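Cajas de cartón para surtidos pequeños, serie Povport

Inicio / Embalaje / Cajas y bandejas / Serie Povport

Referencia de serie: Povport
Distribuye: Tranuvberg, material para tienda y almacén
Ficha revisada el 18/7/20

Descripción

La serie Povport reúne las cajas de cartón que usamos para guardar, preparar y enviar artículos menudos: figuritas, papelería, dulces envueltos, accesorios de escritorio, juguetes de tela y otros objetos que en una estantería acaban mezclados o en el suelo. Son cajas abiertas por arriba, con solapas plegables, que se montan a mano y se guardan planas cuando no hacen falta.

Se venden sin imprimir. El cliente puede pedir un panel de fondo aparte o poner el suyo, por ejemplo uno recortado de una bolsa o de un embalaje que ya tenga en la tienda. El panel tapa la unión de las solapas inferiores y evita que las piezas finas se cuelen por la ranura.

Formatos disponibles

Povport 2. Formato bajo. Para un solo nivel de artículos. Permite ver todo el contenido sin sacar nada. Es la que se pide para mostradores, sorteos y lotes de regalo.

Povport 4. Formato alto. Para dos niveles, con bandeja intermedia opcional. La bandeja se pide por separado y lleva dos muescas para levantarla con los dedos.

Los dos formatos comparten la misma base, de modo que se pueden apilar entre sí. No se recomienda poner más de cuatro cajas llenas en una misma pila. En transporte, la pila debe ir sujeta.

Material

Cartón ondulado con cara interior clara y cara exterior marrón. La cara interior clara ayuda a localizar las piezas pequeñas y deja ver enseguida si ha quedado polvo o restos de envoltorio. El cartón no lleva tratamiento contra la humedad. No debe almacenarse en patios, muelles abiertos ni directamente sobre suelo de cemento.

El cartón se puede escribir con rotulador permanente y admite etiqueta adhesiva. Al retirar la etiqueta suele levantarse la capa superficial. Si la caja va a reutilizarse, conviene pegar las etiquetas siempre en el mismo lateral corto.

Montaje

Desplegar la caja y cerrar primero las solapas cortas del fondo, después las largas. Aplicar una tira de cinta a lo largo de la unión, por fuera, dejando que suba un poco por los laterales. Dar la vuelta a la caja y colocar el panel de fondo si se va a usar. El panel no se pega. Si baila, se puede sujetar con un punto de cinta de doble cara en cada esquina.

Los paneles satinados resbalan más que los mates. En cajas que van a moverse mucho es preferible el mate, sobre todo con objetos redondeados o de base lisa.

Uso con artículos mezclados

La Povport 2 se pensó para surtidos en los que cada artículo tiene una forma y un peso distintos. En estos casos dan mejor resultado unas pautas sencillas de colocación:

Las piezas rígidas y con peso, como aparatos pequeños de plástico, se ponen primero y en plano.

Las figuras con base van tumbadas. De pie se vuelcan al primer movimiento y se rozan unas con otras.

Los artículos de tela o de pelo sirven de relleno entre piezas duras. No hay que aplastarlos bajo peso durante mucho tiempo, porque marcan.

Los envoltorios metalizados se arrugan con facilidad. Se dejan arriba y lejos de los cantos.

Los objetos alargados se colocan en paralelo a una pared de la caja cuando haya sitio.

Para envío, el hueco que quede libre debe rellenarse con papel. La caja abierta y sin relleno es adecuada para exposición o para traslado en mano dentro de la tienda.

Surtido de regalo sobre panel rojo brillante de MINISO: dos figuras cabezonas con vestido, piezas verdes de pelo, un paquete en envoltorio verde metalizado con banda negra y un aparato rosa pálido de My Melody, entre otros artículos. El contenido y el panel no se incluyen con la caja.

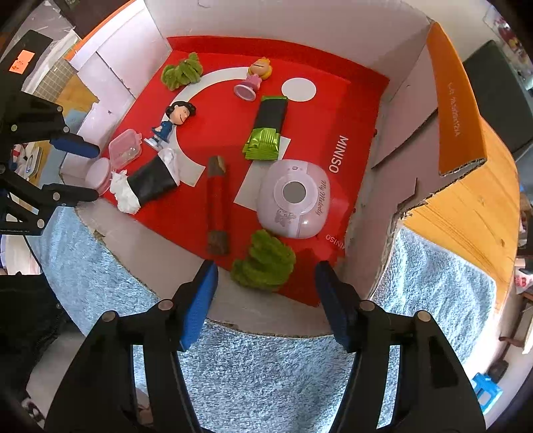
Accesorios

Panel de fondo Dinu. Cartulina cortada a la medida de la base, en blanco, gris o rojo. Acabado mate o satinado. Se sirve en paquetes de cuatro unidades, todas del mismo color.

Bandeja intermedia. Solo para Povport 4. Mismo cartón que la caja.

Tapa suelta. Encaja por fuera sobre las solapas cerradas. Útil cuando la caja se abre y se cierra varias veces al día y no interesa precintarla.

Separadores en cruz. Dividen el interior en cuatro compartimentos iguales. No son compatibles con la bandeja intermedia.

Pedido y entrega

Las cajas se sirven planas. El pedido mínimo es de dos paquetes por formato. Para pedidos a partir de 3000 unidades se prepara presupuesto aparte y se puede solicitar impresión a una tinta en la cara exterior. La cara interior no se imprime.

El almacén de Ovuscombe prepara los pedidos de formatos en existencias. Los separadores y las bandejas se cortan por encargo y pueden salir en un envío distinto. Si se necesita todo junto, hay que indicarlo en las observaciones del pedido.

En febrero se hace inventario y los plazos son más largos.

Conservación y retirada

Limpiar con paño seco o cepillo suave. No usar agua ni limpiadores en aerosol. Si el fondo cede o una esquina se abre, la caja ya no debe apilarse, aunque puede seguir usándose como bandeja de mesa.

Antes de llevarla al contenedor de papel y cartón, retirar el panel de fondo y la cinta. Los paneles satinados Dinu van al mismo contenedor. Los paneles de otros proveedores pueden llevar lámina plástica y hay que comprobarlo.

Devoluciones

Se admiten paquetes sin abrir. Las cajas ya montadas o con cinta aplicada no se pueden devolver, salvo defecto de corte o de plegado. En ese caso basta con enviar una foto de la pieza y la etiqueta del paquete con el número de lote.

Productos relacionados

Cinta de papel para precintar
Papel de relleno en rollo
Etiquetas para lateral corto
Panel de fondo Dinu, paquete surtido (agotado)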